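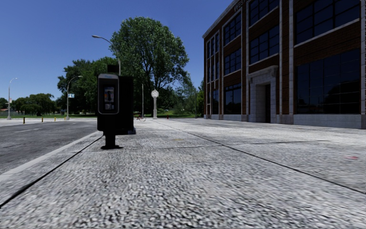
JURNDALE, Fri 5 September

Pilkington Street to Get Its Quiet Back, One Delivery at a Time

The Palter Merchants' Association announced today that deliveries on Pilkington Street will move to set morning hours, ending a long local tradition of trucks arriving whenever they felt like it.

Under the plan, shops will take deliveries in two windows, one before opening and one just after the school run. Drivers who turn up at lunch will be offered a polite leaflet. Drivers who turn up at lunch again will be offered the same leaflet by Marjorie Tunstall, the association's chair, in person.

"I have run a bakery here for most of my adult life, and I can tell a reversing truck by its pitch," said Tunstall. "I would like to lose that skill."

A trial in July covered three blocks and drew up to two complaints a week, both from the same gentleman, who has since asked for the hours to be extended to his block.

Scheduling will be handled by Delent, a local booking service that until now has mostly dealt with tennis courts. "Trucks are bigger and argue less," said Marjorie Blackburn, who manages the Delent office and is no relation to the other Marjorie, despite what the mail carrier believes.
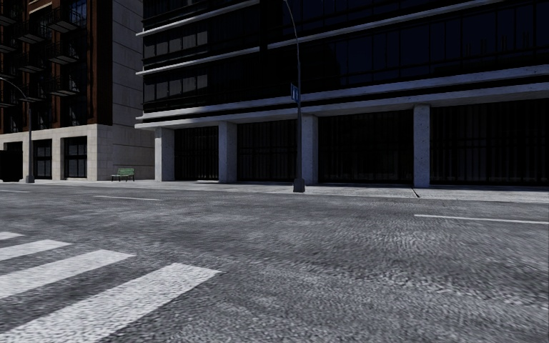 Road and crosswalk near the shopping district.

Shop owners can pick up a schedule at the association's office during business hours. Restaurants with fish deliveries should ask for the separate form.

Media contact: Marjorie Blackburn, Delent, Jurndale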